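Speaker notes – "Who is doing the work? Teaching robots by hand"
Cirndale evening talks, 23 July 2021
Florante Enriquez

Slot is 20 minutes. Skip the bio, they have it on the sheet.

START

Ask for hands up: who has been told this year that you can teach a robot a job "just by showing it"? Wait. Then ask who has watched someone do the showing. Expect fewer hands.

My line for tonight: the showing is real, it is slow, and the person doing it is the most skilled part of the whole setup. I came away from our own trial at Tonmont less impressed by the robot than by Fadime Değirmenci. I'll try to say why without being a grouch about it.

Quick background, keep it short. Two ways of showing. In one, you take hold of the arm and move it through the job. In the other, you move some controller and the arm copies you from a distance. Both give you a recording. The recording goes into training, and the hope is that the robot then copes when things are in a different spot. The word to lean on is "hope."

THE TABLE

Next slide. Let them look for a few seconds before talking. 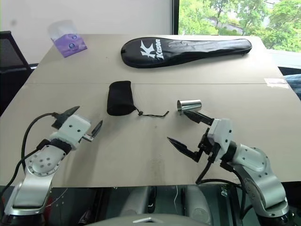

Slide 4. Both grippers open, pouch between them, metal cup at the tip of the right one.

Points to make:

Soft things and hard things on one table are a fair test. A cup keeps its shape. A pouch with a drawstring does not, and the cord goes wherever it likes. If a vendor only ever shows you boxes, ask for a bag.

Starting layouts matter more than anyone admits. If every recording starts with the pouch in the same place, you have taught the robot that place. Yavuz Ekinci and I argued over this for most of April. He thinks variety can wait until the basic motion works. I think by then you've paid for a pile of recordings you can't use. We still disagree, and he's in the second row, so be polite.

Look at the fingers. You and I feel a cup start to slip. With two hard fingers and a remote link, the operator is mostly going by eye. Try it at home with salad tongs and one glove on.

THE COUNT

Tell the story of the first week. We planned on 12 good recordings per session. We got five. The rest were thrown out for ordinary reasons: the operator paused to think, an arm hit its limit, someone changed their mind halfway about which hand should lead. Zerrin Kurtuluş kept the log and wrote "hesitated" so often she gave up and used an H.

(Pause here. People like the H.)

So when Covevex, or anyone else, quotes you a number of demonstrations, ask how many were thrown away and who decided. Their slide says a new task can be taught in an afternoon. Maybe. I asked whose afternoon and did not get a clear answer.

CLOTH

This is the part I care about, so don't rush it. Folding and picking up fabric is what everybody wants from these machines and what everybody shows last. Click on.
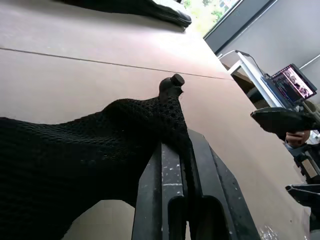
With cloth, the grip decides nearly everything that comes after. Pinch a bunched-up bit and the rest hangs as it wants to. A person would shift their fingers without noticing. The arm will keep holding exactly what it was told to hold, right or wrong, until somebody moves it.

And mesh is worse than plain cotton for the cameras, at least in our trial. Don't claim more than that. It was one trial.

What does the training make of a bad grip that gets rescued? Remzi Ertürk says rescues are the most useful recordings of all. He may have a point. We had nine that we kept and I couldn't tell you they helped.

WHAT I'D ACCEPT AS PROOF

A bag it has not handled before. A different person doing the teaching. No edits in the video. Let it fail in front of us and show what happens next.

Almost none of the demos I've been sent meet that. I'd be glad to be sent one that does – address is on the last slide.

IF SHORT OF TIME

Drop the salad tongs. Keep the log story.

Questions. If someone asks about jobs, say that teaching the arm is a job, and ask what they think it should pay.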